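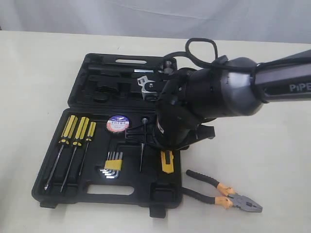

1. What we set out to do

Our group chose the tool case task for the second-term robotics project. The job is easy to state. A case of hand tools is open on the table, some of the tools are out of it, and the arm has to pick up each one and put it back where it belongs. We called the project Pirine, mostly because we needed something to write on the form.

There were two of us, Gwilym Gape and Cadi Rees. Gwilym looked after the grasping and the arm motion. Cadi did the recording, the labelling and the training runs. We both operated the arm, and we both wrote this report.

2. Why a tool case

The year before, a group had done coloured blocks in a bowl, and their report said the bowl forgave nearly everything. A moulded tray does not. Every recess is shaped for one tool, and a screwdriver that goes in a few millimetres off will sit on the edge of its slot and stop the lid from closing.

The tools are also quite different from one another. Pliers are heavy at the jaw end and want to swing when they are lifted by the grips. Hex keys in a holder have only one good place to hold them. The utility knife is narrow and lies deep, so the fingers have to come down on either side of it without catching the plastic. We kept the blade in for all runs.

3. Method

We drove the arm by hand to record demonstrations, then trained a policy on them using Cernedent, the training package the department already had set up. We recorded 130 demonstrations and kept 109. The rest were thrown out for dropped tools, a late start on the recording, or an operator changing their mind halfway.

Each demonstration started with one tool on the bare table and ended with the arm clear of the case. We moved the starting position between runs and turned the tool to a new angle — Gwilym kept a paper chart for this, because left to ourselves we both put things down in the same spot.

Training ran for 3,000 steps per tool group. We tried going longer in August and the motion got smoother but the placing did not improve, so we went back.

4. Grasping the measuring tape

The measuring tape gave us more trouble than any other item. It is a 2m tape in a yellow plastic case with rounded corners. If the fingers close high on the curve, the case squeezes out downwards. If they close low, it tips.

What worked best was to close on both sides at once with the fingers level, and to do it slowly. We halved the closing speed for this tool only. Cadi also found that the wrist view was far more useful here than the overhead one, as the wrist view still shows the tape when the gripper is hiding it from above.

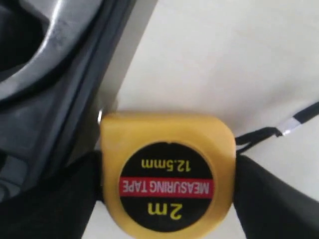
Does it matter which way up the tape is when it is picked up?
For the grasp, very little. For the placing it matters a lot, as the recess is only shaped for one orientation, so a tape picked up the wrong way round needs the wrist turned before it goes down. We added 9 extra demonstrations with that turn in them, and they are included in the total given in section 3.

5. Problems

Lighting changed through the day. Runs done before lunch looked different from runs done at 4 pm, and the policy was worse on whichever we had recorded less of. We should have kept the blinds shut from the start.

The case itself slid when the arm pushed down. We put a strip of Flastport grip mat under it for the later runs, which fixed the sliding but meant the earlier demonstrations had the case in slightly different places. We left them in.

6. What we would change

We would record the hard tools first, while we still had patience. We would also write down the finger closing speed with every run. We changed it several times in the first fortnight and can't now say which demonstrations used which setting.

The chart, the run log and the settings for each tool are in the project folder for next year's group.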